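A visit to the Fillum open day in Tidulstead

In December I had the chance to visit the open day of Fillum, a small automation company in Tidulstead. I had read about their two-armed robots before, but I never saw one from close distance. The entrance was free and the doors opened at 10 in the morning.

The first station was the one with the coffee. I stayed there much longer than I planned, and my notes are mostly from this place.

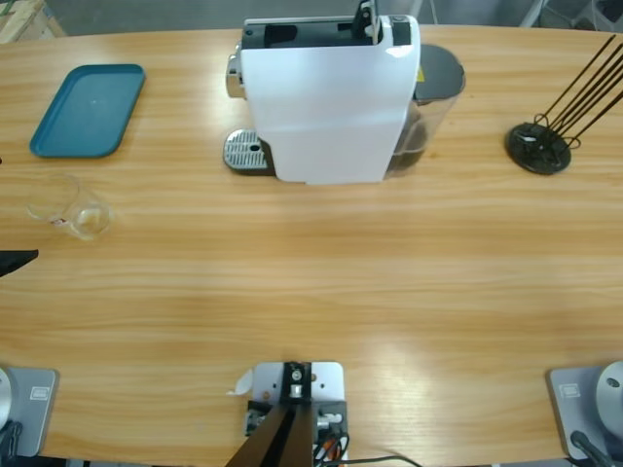
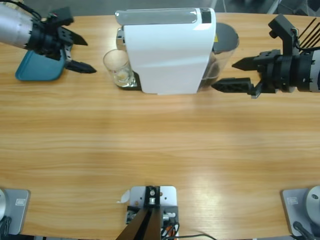

A glass, a capsule machine and two arms at the coffee station.
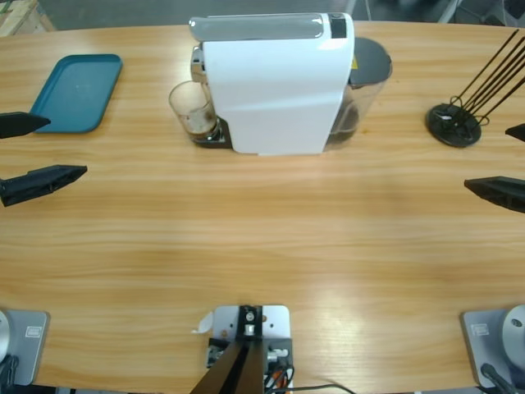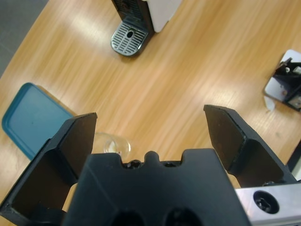
What the coffee station is for

Malachy Keane was responsible for this table and he answered our questions with a lot of patience. He explained that making coffee is a good exercise for two arms, as one hand can stay near the glass while the other works on the machine. The glass is the difficult object. It is transparent, and the cameras find its border less easily than the border of the blue tray.

I asked him why they do not use a paper cup. He said that their customer Duggan wants to handle glass containers, so they prefer to practice with glass from the beginning. The team has collected 900 recordings of the coffee task until now, and they want to reach 1,000 before they change to another task.

I also learned that the camera on the wrist is important. From the side, the fingers can hide the glass, and then the view from the hand helps to decide when to close. I liked to see this close view, where the fingers look very big and the coffee machine looks far away.

One visitor wanted to know if the robot is faster than a person. Mr. Keane answered clearly that it is not, and that speed is not their aim this year.

The second room

After this we went upstairs to see Lirby, the program in which the recordings are stored and sorted. A person looks at every recording and marks the moments where something went wrong, for example when the glass was touched too early. It takes about 60 seconds to check a short one. For me it was less exciting than the arms, but I understood that much of the work is done here – at a desk, with a mouse.

Practical information

The bus from the train station stops in front of the building. The stairs to the second room are narrow and there is no elevator. Bring a warm jacket in winter, the hall is cold. Questions are welcome at all stations, and I recommend to come early, when there are fewer people at the tables.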